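Stories > Short fiction > The Counting of the Concert

Home | Stories | Poems | Letters from readers | About

The Counting of the Concert

Part one. The clipboard

The orchestra of Mundholm had played for 48 years before somebody asked the audience what it thought. The idea came from the new manager, Mrs Calimlim, who had worked in a bigger town and believed in numbers. She bought a box of short pencils and gave them to Tobias Halvorsen.

Tobias played the triangle, and also the cymbals when they were needed. In the spring programme he had 13 notes in the whole evening. Mrs Calimlim had looked at the score and decided that he was the member of the orchestra with the most free time.

"You will stand at the door in the interval," she said. "You ask them three questions. Why did you come, with whom did you come, and will you come again."

"And if they don't want to answer?"

"Then you write that they don't want to answer."

He practised at home in front of the wardrobe. He was a shy man and he had chosen the triangle partly for this reason. In the wardrobe mirror he looked like a person who comes to read the electricity meter.

On the evening of the concert it rained, and the hall smelled of coats. They played a long piece by Sasano, a composer who had lived in the town for one summer and had complained about the food. Tobias had nothing to do until the third movement. He sat behind the horns and looked at the audience through the gap between two music stands, as he had done for many years, but now he was looking at them as answers. The man with the red scarf, why did he come? The two sisters in the second row, would they come again?

He was thinking about the sisters when the conductor lifted his eyebrows at him. He played his note. It was perhaps a little late.

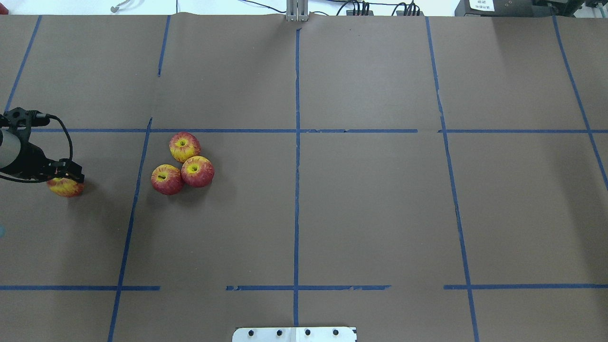 Part two. The interval

The first person out of the hall was the man with the red scarf.

"Good evening," said Tobias. "Why did you come tonight?"

"My heating is broken," said the man.

Tobias looked at the paper. There was a box for "the music", a box for "friends or family" and a box for "other". He put a cross at "other" and wrote the word heating beside it, very small.

After this it went more easily. A student had come with a girl who had not come. A teacher had come because her pupil was playing the second clarinet, and she wanted to see if he sat straight. A couple said that they came every year in April and did not know why they should stop. One old gentleman answered all the questions and then asked Tobias the same three, and waited politely with his head on one side.

"I came because I play here," said Tobias.

"Which instrument?"

"The triangle."

"Ah," said the gentleman. "You were late in the third movement."

Tobias felt his ears become hot. In 20 years not one person had spoken to him about a note. He wanted to say sorry, and he also wanted to shake the man's hand. In the end he offered him a pencil to keep.

The sisters came last, when the bell was already ringing. They had the same grey coats and they spoke by turns.

"We come for our brother," said the first.

"He plays in the orchestra?" asked Tobias.

"He played. The viola. He had the chair beside the pillar."

"We like to see who is sitting in it," said the second. "Tonight it is a young woman. She turns the pages very nicely."

He held the pencil above the paper for some time. Then the bell rang again and he had to run, with the clipboard under his arm, past the horns, who were not pleased.

Part three. The report

Mrs Calimlim read the results in her office the next morning. She had made a table with columns, and she moved her finger down it.

"The music, the music, friends, the music," she read. "That is good. But here you have written outside the boxes. What is this word?"

"Heating."

"And here, for these two ladies, there is no cross at all. Did they refuse?"

"No. They answered."

"So is it music, family or other?"

Tobias thought about the chair beside the pillar. He had sat behind it for so long and he could not remember the brother's face, only the back of his head, and how he tapped his bow on his knee before the slow parts.

"Can I put it in two boxes?" he asked.

"Then the total will be wrong."

"Yes," said Tobias.

She looked at him over her glasses. Outside, a van was unloading the chairs for the children's concert, and somebody dropped one and laughed. Mrs Calimlim took the pencil from behind her ear and made a cross at the music, and after a moment another one at the family.

"In the autumn," she said, "you will have a bigger form."

Last updated: 7 March 2018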